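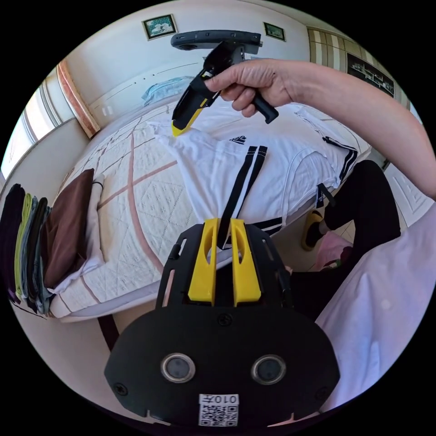 Bostar results put garment folding behind other household chores

Bostar, which tests automated equipment for laundries and small hotels, has released results from its latest round of household trials. Folding clothes remains the weakest task in the set. Loading a dishwasher rack and wiping a flat counter both passed the company's threshold for unattended operation. Folding did not.

The trials used a two-arm machine built by Cullinane and running control software from Plillby. The software was trained on recordings of people doing the same chores with hand-held grippers, one in each hand, in ordinary bedrooms and kitchens. The training set for folding held 1,000 recordings, more than for any other task in the round.

Each attempt began with a single garment laid out on a made bed. The machine had 4 minutes to produce a flat, stackable fold. It met the standard on 80 percent of towels and pillowcases. On sports tops and other light knitwear the rate fell to 21 percent.

According to the test report, most failures came in the first grasp. Thin synthetic fabric slides on itself, and the fingers either closed on nothing or picked up the bedspread along with the hem. Quilted covers gave the worst results, as the raised pattern made the edge of a white garment hard to separate from the surface under it. Straps and drawstrings were a second source of error – the machine often took hold of one and treated it as a corner.

People using the same type of gripper completed the folds without difficulty, although they took longer than they would by hand. Bostar reads this as evidence that the two-finger hardware is adequate and that the limit is in perception and planning. Cullinane disagrees in part. In a written response attached to the report, the company said a human operator can feel slip through the handle, while the current arm has no equivalent sensor at the fingertip. A revised finger is in development.

Shop-floor tasks were tested separately at Ito, a clothing retailer that provided a stockroom for the work. Moving folded stacks from a cart to a shelf was reliable when the stacks were of one size. Mixed stacks tipped or shed their top item, and staff had to step in. Ito has not ordered any machines and plans to continue folding returned stock by hand.

The next round is scheduled for August and will add fitted sheets and socks. Plillby expects to supply updated software before testing starts.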